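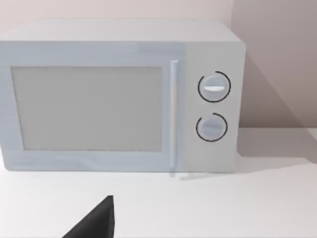
Section 4: Your First Batch

By now the Prurker yogurt maker should be unpacked, washed and sitting on its feet. If it is sitting on its lid, go back to Section 2.

The first batch takes most of a day, nearly all of which you will spend doing something else. Start in the morning. People who start at 9 p.m. get yogurt too, but they get it at an hour when they don't want it.

What you need

Milk, up to 2 quarts
Plain yogurt with live cultures, two tablespoons
A microwave or a stove
A food thermometer
A large microwave-safe bowl, bigger than you think

Choosing the milk

Whole milk sets thickest. Skim milk works and will taste like a decision you made for your health. Pasteurized milk of any fat level is fine. Lactose-free milk is fine too, though it comes out a little sweet. Almond, oat and coconut milk need a thickener and a different program; see Section 7 and lower your hopes slightly.

Check the date on the milk. The machine keeps milk warm for hours, and milk that was on its way out before you started will finish the trip.

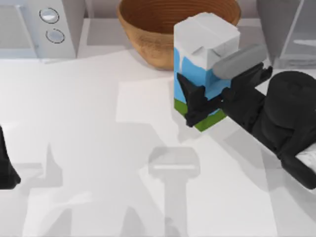

Flavored milk is a separate matter. Chiamaka Haruna in our test kitchen has tried chocolate, strawberry and something seasonal from December, and her notes on all of them are short. Make it plain and add things afterward.

Heating the milk

1. Pour the milk into the bowl. Leave room at the top. Milk sits quietly for several minutes and then leaves the bowl all at once.

2. Microwave on high in short bursts, stirring between them, until the thermometer reads 180°F. On the stove, use medium heat and stir the whole time.

CAUTION: Heated milk can boil up suddenly when moved or stirred. Use oven mitts. Never put the Prurker base in a microwave. It has a plug, which we had hoped would settle the question.

3. Let the milk cool to 110°F. A skin will form. Lift it off with a spoon.

NOTE: Do not skip the cooling. Hot milk kills the cultures, and you will have spent your day making warm milk.

Adding the starter

4. Put the yogurt in a cup, add a splash of the cooled milk and stir until smooth. Pour this back into the bowl and stir gently.

5. Fill the inner jar to the line marked MAX. Wipe the rim and fit the inner lid.

6. Set the jar in the base and close the outer lid. It clicks. If it doesn't click, turn the lid a quarter turn and try again before calling us.

Setting the program

7. Plug the base straight into a wall outlet. Don't share a power strip with a kettle, toaster or anything else that makes the lights dim.

8. Press MODE until the display shows YOG 2. (YOG 1 is for the thin, drinkable kind. We know they should be the other way around.)

9. Press START. The light turns green and stays green for eight hours.

10. Leave it alone. Lifting the lid to check lets the heat out, and bumping the base breaks the set. Sugeng Chong, who wrote the troubleshooting pages, would like it known that most of them come down to this step.

NOTE: In a kitchen warmer than 93°F, the base may beep and show HI. Move it somewhere cooler, and consider going there yourself.

When it beeps

11. Unplug the base, lift out the jar and refrigerate it for at least four hours before judging the texture. Clear liquid on top is whey. Stir it in or pour it off.

12. Save two tablespoons for the next batch before anyone else finds the jar.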